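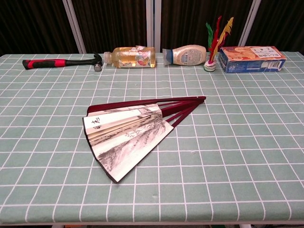

Figure 1. Table laid out for the reach check: five objects along the back edge, folding fan in the center.

Unit 4: Setting up and looking after the tabletop cell

This handout goes with the February lab block. Read it before your first turn at the cell. The arm is a Skernum tabletop model, the controller is a Betora unit, and the gripper is the two-finger Pedex. Parts of the procedure will be different on other makes.

1. The work surface

The cloth stays on the table during setup. Its grid is a help to the eye when you place objects, but it is not a measuring tool. Do all measuring from the two reference pins on the base plate. Cloth moves and wrinkles. Pull it flat from the corners before every session, and if a crease runs through the pick area, smooth it by hand with the arm powered down.

The back row should run parallel to the far edge. The center of the table is the pick position. Only one object goes there at a time. In Figure 1 it is the fan, partly opened, with the rivet end toward the upper right. The other five wait in the back row: hammer, clear bottle, cream-colored bottle, feather shuttlecock, box.

2. What each object is used to check

Hammer: uneven weight. The pick point is on the handle close to the head. If the handle end drops on lifting, move the pick point toward the head in small steps.

Clear bottle: depth reading. Clear plastic and liquid both give the depth sensor trouble. Expect missing points along the body, and take the pick height from the cap.

Cream-colored bottle: grip force. Start at the lowest setting. Check that the cap is closed before you start.

Shuttlecock: clearance height. It is the tallest thing on the table when standing on its base, so it sets the travel height for the whole row. The feathers bend easily and the sensor may miss the tips. Add 14 mm to whatever height it reports.

Box: placing square to an edge. The box is also the simplest pick. Use it first if you have never run the cell.

Fan: thin objects. The gripper has to come in almost level with the cloth, and the fingertips must be clean. Grip at the rivet end, across the ribs, never on the paper.

3. Starting up

Clear the table. Turn on the controller and wait for the steady green light. Release the stop button. Home the arm at slow speed with one hand near the stop. When homing is finished, run the pin check: the arm touches the left pin, then the right pin. Both readings should agree with the card taped inside the cabinet door. If either one is off by more than 1 mm, repeat the homing once. If it is still off, stop and write it in the log.

Lay out the objects only after the pin check has passed. Press the stop button again before reaching over the table.

4. Gripper pads

The pads are soft and wear on the inner edge first. Change them every 700 cycles, or sooner if you see a cut or a shiny patch. The counter is on the second page of the controller menu. It read 1,278 at the start of this block, with new pads fitted.

To change a pad: power down, take out the two small screws, slide the old pad off toward the tip, wipe the seat with a dry cloth, and slide the new one on until it stops. Tighten by hand only. Change both pads together. Close the gripper on a sheet of paper afterward and pull; the resistance should be the same along the full width.

5. Common faults

Arm stops short of the back row: travel limit still set for the small table. Load the file named BACKROW.

Gripper closes but reports no object: pads dirty, or the object is too thin for the set closing width.

Pick position drifts during a session: check whether the cloth has shifted before you change any settings. Then check the base bolts.

6. Shutting down

Return every object to the back row. Park the arm, press stop, turn off the controller, and enter the cycle count in the log.

Reading for next time: Omerović lab manual, chapter 4, sections on tool offset and payload.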